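Ticket: pick fails on soft seat, sofa room, Miranda sim kit
Opened Aug 27, 2021 — Status: closed by me, with one leftover 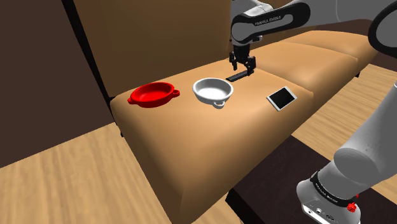 Štefánia Hrubý

Hi Brendby support, me again! I've been trying out the Miranda kit for our group in Stulov (we're on the evaluation license, the one that came with the home rooms pack) and I'm mostly enjoying it, but the sofa room has been eating my evenings. I'm writing this as I go, so apologies if it wanders.

What I'm running: the Franka arm on the low table, stock gripper, stock controller, default sofa. Objects on the seat are the red pan, the white bowl and the tablet, plus the thin black bar, and the bar is the one I want picked up. Nothing custom except my own grasp script, and that script works fine in your kitchen room. Same script, same bar, kitchen counter, no complaints at all.

The problem: in the sofa room the arm plans okay, comes over the seat, fingers pointing down, and then stops above the cushion and gives me "target unreachable." Sometimes it goes down a little and closes on air. I ran it 50 times overnight with the same start positions and got 4 good picks. The log doesn't say much, just the unreachable line and then the reset.

Things I tried first

Restarted everything. No change.

Moved the bowl to the far end of the couch, thinking the planner was worried about bumping it. Paths got shorter, but the picks still failed. I put it back afterward.

Took the tablet out. Nothing. Put it back too.

Slowed the arm way down. It failed slowly.

Swapped the bar for the pan as the target, going for one of the little loop handles. This was the interesting one! It failed in the same way, stopping at what looked to me like the same height over the seat. So I quit blaming the bar.

First reply from your side (pasting it here so it's all in one spot)

"Please turn on the collision view and check the seat. The visual cushion and the collision cushion are separate files in the home rooms pack."

I didn't know there was a collision view. It's under Display, then a second menu, then a checkbox with a name I would never have guessed. Could that go in the quick start? I had it open next to me the whole time and never saw a mention.

What I found

With the view on, the collision shape for the seat is a plain box, and its top sits higher than the cushion you see. The pan and the bowl are on a different layer that uses the visible surface, so they look perfectly fine where they are, and meanwhile the planner thinks the gripper is about to go through a solid block. That explains the stopping height. The good picks seem to be runs where my script's random offset put the grasp a bit high on the bar, but I haven't proved that.

What fixed it

I opened the room file, found the seat entry and changed the collision setting from "box" to "mesh." Saved, reloaded the room (a reset isn't enough, you have to load it again from the list) and ran the same batch. The unreachable error is gone. I had 3 misses in the whole batch, and all of those were the bar slipping in the fingers, so that's on my script and I'll sort it out myself.

The downside is speed. Mesh is heavier, and my desktop gets noticeably slower with it on. I tried simplifying the mesh down to 400 faces with the Broltthorpe plugin and that brought most of the speed back — the picks were just as good as far as I can tell. If you want my version of the seat file, say so and I'll attach it.

Still open

The back of the sofa has the same box setting. I haven't hit it yet, but anybody reaching toward the backrest will. Could you check that, and the other cushions while you're in there?

Also, the error text. "Target unreachable" sent me off to look at arm limits and base placement for two evenings. Something like "target inside collision shape" would have saved me the trip.

For the review I'm putting together for the group: the kit stays on the list. The arm behaves, the rooms load fast, and support wrote back the same day. I'm marking the sofa room as "works after edit" until the next update, and I'd love to know if that's still planned for before next June, when our license runs out.

Closing this one. I'll open a separate ticket for the backrest so it doesn't get lost.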